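4. Preparing the bottle and the first filling

This section is for the Minhas refillable spray bottle, small and large size. Please read it one time to the end before you start. If your bottle came from the older Womix series, the steps are the same, but the nozzle turns in the other direction.

4.1 What you need

The bottle with its spray head
The small transport cap from the outlet
A soft towel or blanket to work on
A measuring cup
Clean tap water
The concentrate of your choice

4.2 Removing the transport cap

1. Stand the bottle upright on the towel. Do not press the trigger yet.

2. Hold the spray head with one hand. With the other hand, pull the cap straight forward. Do not turn it, the thread behind it is for the nozzle and it can be damaged.

3. Put the cap down in a place where you can find it again. You will need it when you travel with the bottle or store it for the winter.

Note: Small parts roll easily on a smooth table and are then hard to find. A thick cloth holds them much better. A dark color is good for light parts, and a light color is good for dark parts.
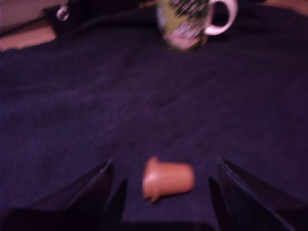

Fig. 6. Small orange cap on a dark cloth.

4. Look into the outlet. If you see a thin film of plastic left from the production, remove it with your fingernail. Do not use a needle or a knife.

CAUTION: Keep all small parts away from children and pets. They can be swallowed.

4.3 Rinsing

The bottle is tested with water before it leaves the workshop in Rorville, so a few drops inside are normal and are not a defect.

1. Unscrew the spray head to the left and lift it out together with the tube.

2. Fill the bottle halfway with lukewarm water. Close it and shake it for 15 seconds.

3. Pour the water out. Repeat this with fresh water until no more smell of plastic is left.

4. Put the spray head back and press the trigger 5 times into the sink. At the first presses only air will come out.

CAUTION: Do not use boiling water. The bottle can lose its shape, and then the head does not close tightly any more. The guarantee does not cover this.

4.4 Filling

1. Always put the water in first and the concentrate after it. In the other order you get a lot of foam, and you cannot read the level on the side of the bottle.

2. Fill with water up to the lower line. For the large bottle use the line marked L.

3. Add the concentrate with the measuring cup. For Trotmont kitchen concentrate, take 13 ml for the small bottle and double this for the large one. For other products, follow the label.

4. Screw the head on by hand until you feel resistance, then stop. Tools are not necessary.

5. Turn the bottle over slowly two times. Do not shake it now.

Note: Write the content and the filling date on the label field. A pencil works better than a ballpoint pen, and you can erase it at the next filling.

CAUTION: Never mix two different cleaning products in one bottle, also not the small rest from last time. Dangerous gases can form. Rinse as in 4.3 before you change the product.

4.5 Setting the nozzle

The nozzle has three positions: OFF, mist and stream. Turn it until it clicks. Between two positions the bottle will drip. If it drips also in the OFF position, unscrew the nozzle, rinse the small seal under it and put it back with the flat side toward you.

4.6 Longer storage

If you do not use the bottle for more than one month, empty it, rinse it and leave it open to dry. Then push the transport cap on the outlet until it sits flush. A bottle put away before the cold season can be used again in March without a new seal.

A lost cap can be ordered by mail. Please tell us the size of the bottle and the number on its bottom. For questions about this section, write to Haris Virk, customer service, Rorville.

Text of this section last changed: Nov 1, 2025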